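Closwood Residential Services
Call for participants: Shared Housekeeping Study
Posted 15 August 2026

Closwood Residential Services invites current and former housekeeping, laundry and room maintenance staff to take part in a paid study on the use of two-armed robots in furnished residences. The study is carried out with Stunent, which supplies the control software, and looks at how daily work changes when part of a room turnover is handed to a machine. Sessions are held in simulated rooms, viewed on a screen at our Elell training office. No experience with robots or computers is required.

We are seeking 23 participants. Places are open to staff on all shifts, including part-time and seasonal employees. Applicants must have completed at least 16 weeks of paid housekeeping work and must be able to attend four sessions. Supervisors may apply but will be placed in a separate group from the people they supervise.

Participants will follow the robot through bedroom and utility area tasks, decide when a person should step in, and record what they would have done differently. Typical tasks include approaching small containers on the floor, working beside a bed, and passing glazed doors without contact.

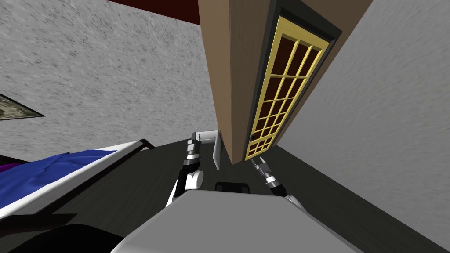
Will taking part affect my hours or my position?

Participation has no bearing on scheduling, pay grade or performance review, and session time is paid at your regular hourly rate. Your supervisor will be told only that you are absent for training on the dates in question.

Each session begins with a short briefing and ends with a group discussion. Employees at other sites have told us that the hardest part of automation was the change in pace: waiting for a machine to finish, checking its work, and being held responsible for a result they did not fully control. We wish to record these matters in detail before any equipment is placed on a working floor. Written comments are collected without names. A summary will be given to all housekeeping staff, whether or not they took part.
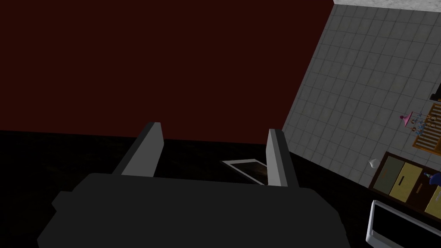
Job descriptions for room attendants at Closwood have not been revised since the Tôn building was opened, and the findings of this study will be used in drafting new ones. The central question is who is responsible for items left on the floor. A pale-rimmed rectangular object lying flat on a dark floor, seen between two open gripper fingers, may call for a different decision from a small white item on gray tile beside a cabinet. Participants will be asked to say which objects they would leave to the robot, which they would move themselves, and which they would report.

To apply, send a short letter stating your present or most recent position and your available shifts to Melina Politis, Staff Development, Room 747. Questions about pay and leave should be directed to Angeliki Tsoukalas in Personnel. Applications close at the end of August. Applicants who need an interpreter or a seated workstation should state this in the letter.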